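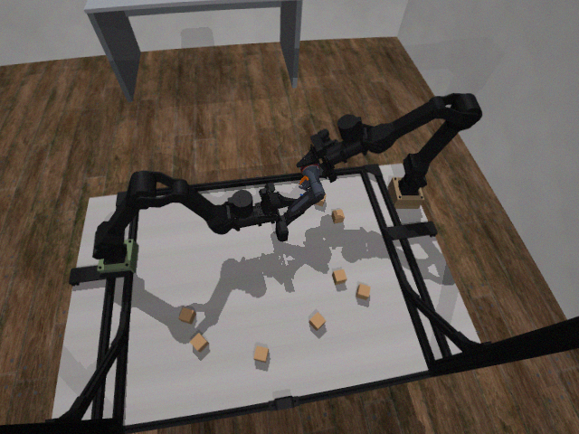
Fig. 1. The two arms and the orange cubes in our simulated cell, Larklow project.

When Nidia Castaño and I picked this project I thought the rules part would be a page at the back. It ended up being most of my December! Our question was simple enough: what should a student group agree on before two arms are allowed to share one table?

We began with the handover rule, as that's where the grippers come closest (and where we argued most). In our rules one arm is the giver and the other the taker, and the giver doesn't open until the taker has reported a grip. Both arms slow to 20 per cent speed inside the shared zone. I wanted a higher limit, Nidia didn't, and I gave in after reading through our first 200 runs in the simulator. 37 of them broke the zone rule, nearly all mine.

The second rule covers loose parts. Anything left on the table has to be in the log before a run starts, cubes included, even if neither arm is meant to touch it. It's dull work and I moaned about it a lot, but the logs are so much easier to compare now.

Yurani Alvarado from the Bromham lab read our draft on 01/02/2023 and asked who is allowed to restart after a stop. We hadn't written that down anywhere! It's now rule three: whoever pressed stop does the restart, and they sign for it.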